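Setting up a harness job with the Hosadeck bench kit

The Hosadeck kit from Ceston runs two-arm jobs on a flat table. These steps cover the connector job, program 248.

1. Clear a white or light-colored tabletop. Dark tops confuse the part finder.

2. Put the control board, on its plate and white base, on the right half of the table. Turn it so the long side runs away from you.

3. Lay the wire harness flat to its left, knob end toward the left gripper. Leave bare table between the two parts.

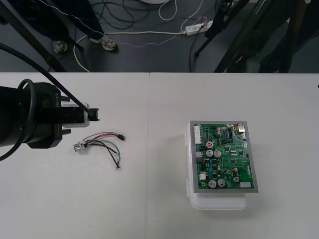

Harness and board in their start positions, left gripper open.

4. Load program 248 and set the speed to 4. Higher settings work for larger plugs, but we had more missed grips.

5. Check the wires before you let the job go on. They should reach the small white connector at the upper left corner of the board without crossing the tall parts. Keep the right gripper's lower finger over the upper right of the board and its upper finger well apart from it. 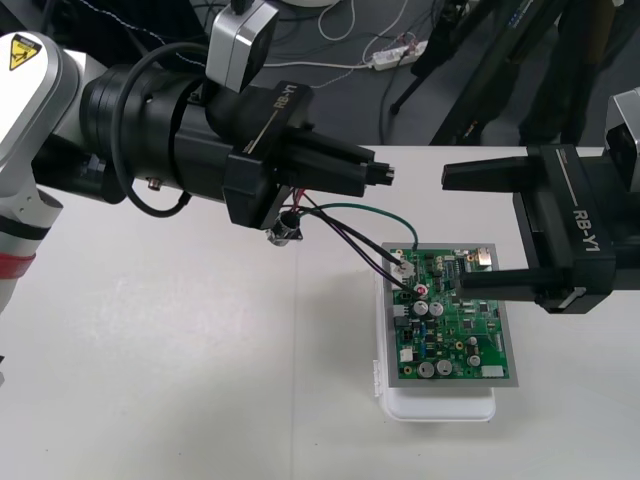
6. Save the positions under a new number. Ours is 651. If the arms stop with error 554, open both grippers by hand from the menu and go back to step 3.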